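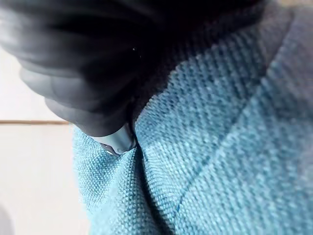 The Long Life of a Repaired Coat

When the Grorkuvow Textile Library opened its mending room to the public, its governing board expected modest interest. Members could already borrow sewing patterns, reference books and a small number of machines. The new service offered them a table, good light and an hour with a trained mender. By the end of its first year the room had received 1,810 garments, and the coat rack by the entrance had been replaced with a longer one.

Coats account for the largest share of the work. Linings wear through at the armhole, pockets give way under keys and coins, and buttons are lost in transit. A replacement lining takes the most time, and the library accepts only 68 of these each year. Members whose coats are not selected are given a printed guide and may book a place in the evening class.

Jeptoo Nyanda, who directs the program, trained as a tailor before moving into textile conservation. She asks every member to describe how the garment is worn. "A pocket used for gloves and a pocket used for a phone fail in different places," she said. "We reinforce the place that carries the weight."

The library's approach draws on its own holdings. The Tatard Collection, acquired from a former outfitter's workshop, contains 3,808 items of working dress, many of them patched several times over. Bonifacio Figueroa, curator of the collection, has spent much of his career cataloging those patches. His notes record the thread, the stitch and, where the cloth allows, the order in which repairs were made. One farm jacket carries four layers at the left elbow, each cut from a different fabric.

Mr. Figueroa notes that the earlier menders seldom tried to hide their work. Matching cloth was expensive, and a strong patch in the wrong color served well enough. Members today are divided on the question. Some request invisible darning – a slow technique suited to fine wool – while others choose a contrasting thread.

An exhibition drawn from the collection, Byun: Cloth in Use, will open in August in the library's lower gallery. It will present 92 garments alongside the tools used to maintain them, and will travel afterward to the museum at Rureo. The mending room will keep its regular hours throughout, and members may bring one garment per visit.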